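The baker at Rafferty's would rather talk about porridge

I'd been told to get to Rafferty's early, so of course I got there late, and the sourdough had gone. The woman who runs it (she asked me to leave her name out, as her mum reads everything) gave me the end of a rye loaf and a mug of tea, and we sat by the back door.

"People think I was born with flour on me," she said. "I was in insurance! I couldn't make toast."

She started with a bread course in Falleris one April, mainly to get out of the flat, and came home with a jar of starter wrapped in a tea towel.
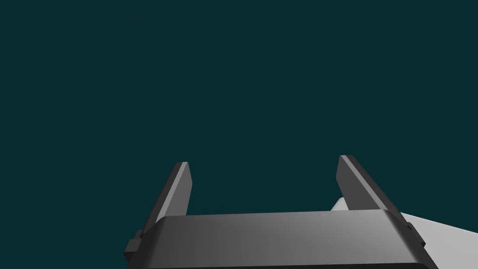
The jar nearly died twice. "I went on holiday and forgot it. It smelled like nail varnish. I fed it anyway and it sulked for 9 days, then off it went."

I asked if she still uses the same one and she looked quite offended. Yes, she does, and it now makes 258 loaves a week, most of them for the shop and the rest for a café in Flonuveck.

We got on to flour, which I'd been warned about. She's bought from the Gredeo mill for years and won't hear a word against it, even when a sack turns up lumpy.

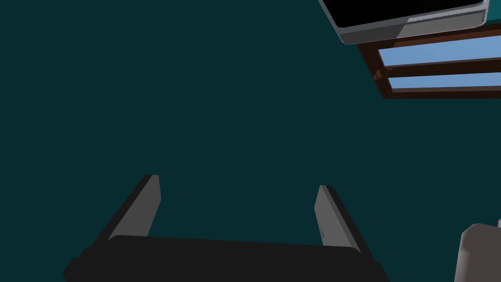 "It changes with the harvest, so you change with it. A bit more water, a bit less. I had a batch last winter that just lay there like a pancake, and I sold it as flatbread." Did anyone complain? "Somebody asked when I'd be doing it again!"

I wanted to know what she eats at home, picturing something grand with seeds on. Porridge, she told me, with golden syrup, every single morning.

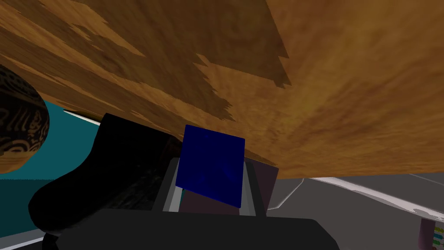 Her advice for beginners

"Buy scales. Don't buy anything else yet." She's firm on this, and quite rude about fancy baskets. She also says to leave the loaf alone for at least 30 minutes once it's out of the oven, and admits she has never once managed it herself. I ate my rye on the bus.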